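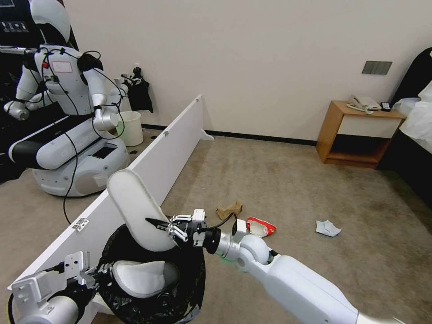
A student in last year's section asked why the room-tidying project scores the bag at all, when the hard part is surely picking things up off the carpet. The short reply is that a pick ends when the item is released over an opening, and the opening moves. Most of the lost points in last year's runs came after a good grasp. These notes cover that part of the task, and they assume you have read the Sernow handout on grasp selection and have your teleoperation account working.

Unit 4: Two-arm collection into a soft container

1. Task

The room is set as a hotel bedroom. Loose items go into a black bag. One gripper keeps hold of the bag while the other picks and places. A run ends when the floor between the partition and the bed is clear, or when the time limit of 20 minutes is reached.

Typical items are slippers, wrappers, tissues and crumpled paper. They fall into two groups for planning:

Items that keep their shape (slippers). Grasp at one end. Plan for the full length of the item hanging or standing off the fingers, and add it to the clearance height.

Items that do not (tissue, paper, wrappers). Grasp near the middle of the visible area. Clearance height can be low, but check after release that the item has left the fingers. Thin material tends to stick in the jaw.

2. Holding the rim

A bag rim has no fixed pose. Treat the point where the holding gripper clamps it as the only known point, and estimate the rest of the opening from the head camera before every release. Do not reuse the estimate from the previous item. Each item that goes in pulls the rim down and inward, and in last year's logs the center of the opening shifted by more than 38 mm between the first item and the last.

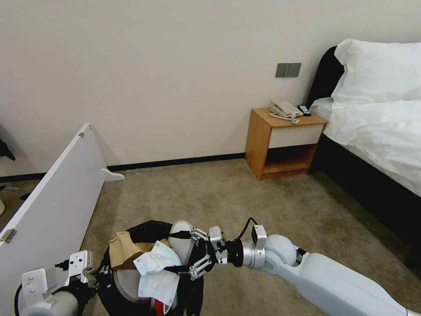

Once the contents reach the rim, the release point has to change. Move it toward whichever side of the pile is lower and reduce the opening speed of the fingers. An item that rolls off the pile onto the carpet counts as not collected, even if it touched the bag first.

Lifting is scored separately. Both arms must have a hold on the bag before it leaves the floor. Start both wrists on the same clock tick. The Plirkatari controller does this if you put the two targets in one message; if you send two messages, the second arm lags.

3. Logging

Record joint positions, gripper widths and head camera frames. Start the log before the first motion and leave it running until the arms are back at rest. Runs over 1000 frames should be split with the Tratoreo script, otherwise the viewer stalls on load. Name the parts in order and keep the original.

4. Before the lab

Write out the release condition for each of the two item groups as a single test on gripper width and wrist height. Bring it on paper. The McKinnon room opens at 2:00 in the afternoon and the base must be parked before you power the arms.

Reports are due in March. Include one failed run with the frame number where it went wrong.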